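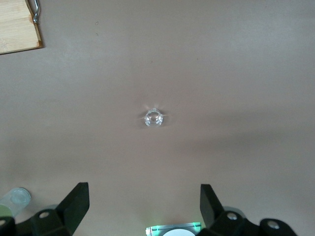
Glass was always going to be the hard one, Telma Godoy told the group back when the project was still a list on a whiteboard, and she would have bet her lunch against it working by September. She'd like it on record that she is delighted to be wrong.

Home > News > Research > People > Visit

Posted in: Lab Notes, Robots
September
By Wojciech Wieczorek

The robotics group at Nirkley has a new result on picking up clear objects, and it's a lovely piece of work. Their method, called Pruvuvside, lets a robot arm find and grip a small glass using only the view from its own wrist – no extra cameras around the table, no powder or stickers on the glass, no 3D model loaded in ahead of time.

If you have ever reached for a clean tumbler on a bright counter and knocked it, you know the trouble. A clear object mostly shows you whatever is behind it. Depth sensors have it even worse. They tend to look straight through and report the table, so the arm closes on the wrong spot or pushes right into the thing it was sent to fetch.

Pruvuvside goes at this by moving. Before each grasp the arm makes a short sideways sweep with its fingers open, and the software watches how the bright spots behave. A crumb or a mark on the tabletop shifts in step with the table. A glint on a curved rim slides along the rim as the view changes, at its own pace, and that odd motion gives the glass away. The arm's shadow turned out to be useful too. The team had spent weeks trying to cancel it out, until Ksawery Wysocka suggested feeding it in as one more clue, and the numbers jumped that same afternoon!

And the numbers are good. Over 1045 grasp attempts with cups, small jars and bottles, the new method picked up the target on 76 percent of first tries. The group's older system, which worked from a single still view, managed 40 percent on the same set. The sweep adds less than two seconds to each pick, and training took just 50 recorded demonstrations, a tiny amount for this kind of work (the older system needed far more and did worse).

There is still plenty to fix. Two glasses touching each other are often read as one wide object, and patterned tablecloths throw the whole thing off. Ryszard Śliwiński, who ran most of the trials, also found that very thin rims give too few bright spots to follow. He wants to try a longer, curved sweep next, maybe with a small change in height along the way.

The code and the full set of trial recordings will go up on the group's page once the write-up has been through review. Kundberg, the partner lab, plans to repeat the tests on a different arm over the winter.

Śliwiński and Wysocka will give a short talk and live demo on Friday at 3 p.m. in the ground floor teaching lab. Bring a glass from home if you like – the odder the shape, the better.

Previous | Next | All news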